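Vindach library opens a table for shape games

The town library in Vindach has opened a games corner on its ground floor, and the first weeks were busy. According to the library, 302 children and parents came to use it in September.

The corner is in the former newspaper room, next to the Savchuk staircase. It has low shelves, a carpet and 25 boxes of games which can be borrowed for one week. Most of them are games of shapes and colours for children from four years. Older visitors can find chess and card games on the upper shelf.

Ruth Ticona, who is responsible for the children's department, says that the turning platform is the favourite idea of the families. "When the pieces are on a round plate, every child can reach them. They do not need to stand up or to pull the box from each other," she explains. She recommends a plate with a smooth top and only a few pieces at the beginning — one blue square and one brown round piece are already enough for a first game of sorting. 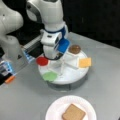 How to borrow a game

Games can be taken home with the normal library card. Each family may have two boxes at the same time. The pieces should be counted before the box comes back, and a lost piece must be told at the desk. The library keeps spare pieces for most of the games.

The corner cost roughly 700 euros, without the shelves, which were a gift from the furniture shop Mollier. The library would like to buy more games for children under four years in spring, and parents can write their wishes in the notebook on the window side.

The games corner is open every afternoon from two o'clock until the library closes. Groups from schools are asked to telephone before they come.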